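Leave the cable outside

By the maintenance desk, Tolov Kitchen Cell
June 20, 2018

I want to defend an ugly thing. In our cell the cables of the robot arm run on the outside, held by a strap, and every visitor with some experience in machines asks me when we will make it properly. My answer is that I hope we never do.

I should say first what I mean by "properly". The people who ask this come mostly from factories, and so do I. For nine years I looked after packing machines at Odel, where every wire had its channel and every channel had its cover with four screws. It was beautiful work. When a wire broke inside, we lost half a shift only to reach it. The break itself was repaired in a few minutes with a crimp tool. I was proud of those covers then, and it took me a long time to ask who they were for.

An arm that works in a kitchen does not live like a packing machine. The packing machine makes the same movement until it is scrapped. Our arm reaches up to a cabinet in the morning, and after lunch it must go down to the counter, and the next week someone wants it to approach from the other side. Each new task bends the cable in a place where it was not bent before. The last joint, before the gripper, is the worst, for there the camera cable and the gripper cable turn together with the wrist and pull at each other.
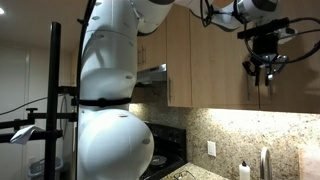 The arm in the Tolov kitchen, with the strap above the lower housing and the cables at the wrist.

In the first winter we tried it the other way. We bought a closed sleeve from a supplier, Jacobs, and put all the cables in it from base to wrist. It looked very serious. I have nothing to say against the sleeve, which did what the paper promised. The mistake was ours. We had cut the length for the tasks we knew, and in March the tasks changed. The sleeve was then too short by a hand, and it pulled the camera connector a little each time the wrist turned over. The picture dropped out for a second and came back. We looked for this fault in the software, in the network switch and in the power supply. My log says 31 hours. When finally we opened the sleeve, the latch of the connector was already worn, and anyone could have seen it if it had been outside.

Since then I keep a few habits, and I think they are better than any cover. The cable gets a free loop at the wrist, large enough that I can put my fist through it. A strap holds it at one place on the arm, and it must be a strap that opens by hand. I do not use zip ties, because people tighten them until the jacket is marked, and then they cut them off with a knife near the wire. Before the first run of the day I move every joint slowly to both ends of the range we use and watch only the cable, with the gripper empty. This takes less time than making tea. After any change of task I do it again, also when the colleague who made the change tells me it is a small one.

There are good arguments against me, and I do not want to hide them. A loop can catch. In a kitchen there are door handles and a faucet, and a loop of cable likes all of them. It happened to us one time, on a cabinet handle, and the arm stopped by itself with a protective stop before something broke. Kulik, the firm which services our arms, writes in each report that the outside cable is "a known risk". They are right. I answer that a worn connector in a sleeve is also a risk, only it is not known. Grease is the second argument. Near a stove the jacket becomes sticky and must be wiped, and I admit that I do not always want to do it.

The argument I accept less easily is the one about appearance. A manager told me that a tangle at the wrist makes a bad impression on guests, and asked for a budget to "clean up the look". The offer came to 2,106 for one arm, without the labor. For 827 I could put two spare cable sets on the shelf and a new latch on every connector, and I would have money left for straps. I know which of these two keeps the arm moving on the day before a demonstration.

Maybe there will be a kitchen arm with all its wires inside, including those for the camera, and with a door that I can open without tools. Then I will gladly give up my position. Until I have such an arm to look after, I ask for one thing from those who plan these cells: let the person who will repair the cable decide where it runs, and ask this person before the order for the sleeve is signed.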